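Clumora Community Help
Home > Kitchen and Pantry > Snacks and storage

Sorting a pile of snack packets into clear bins, what goes with what?
Posted by Baltazar Beltrán, 2022-10-17
302 views

Hi all! So I have a serious snack habit and it has outgrown the drawer. I order Chinese snacks from Cuevas every couple of months (chili sticks, spouted pouches, little sauce sachets, chips) and it all ends up in one heap. I bought two clear plastic containers in August and they're open on top, no lids. I laid a few things out on the white table and only got as far as putting the green and white bag in before I got stuck — do the flat packets go in with the puffy ones, or does that just crush everything? And does the spouted pouch stand up or lie down?

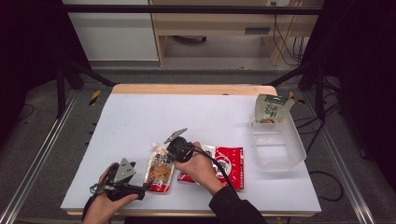
Replies (2)

Teodoro Ledesma
Fellow snack hoarder, hello! I sort by shape and forget about flavor. Puffy bags stand at the back of the container, leaning is fine, and the flat packets get filed in front like record sleeves. The spouted pouch I'd lay on its side at first, cap facing up, and if it holds its shape you can try standing it in a corner. Just don't put anything heavy on it.

For the red and white chili sticks, look for a hang hole. If there's one punched in the packet you can skip the bin completely and put a row of them on a hook inside the cupboard door. I did this with mine and got half a shelf back.
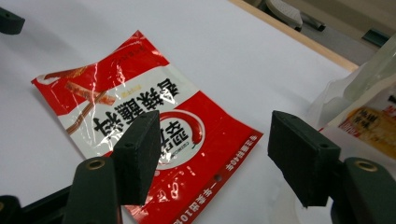

Do I need to take everything out of the bin to find the oldest one?
Put new packets in at the back and eat from the front, and you'll hardly ever have to dig.

One more thing, the skinny sachets are the real pain. They slide under everything and you find them a year later — or worse, one has split and the whole bin smells like chili oil. Stand them upright in a short glass or an old mug so you can see what's in each one. Hold a clear one up against something white and the color shows right through, so you can tell the oily ones from the dry ones without reading a thing.
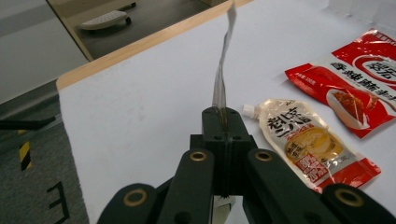
Filed under: Sauces and sachets

sadolen_6
just get a bin with a lid?? I have the Droredari one, it holds 500 g of noodles plus whatever else I throw in. never sorted a packet in my life and I'm fine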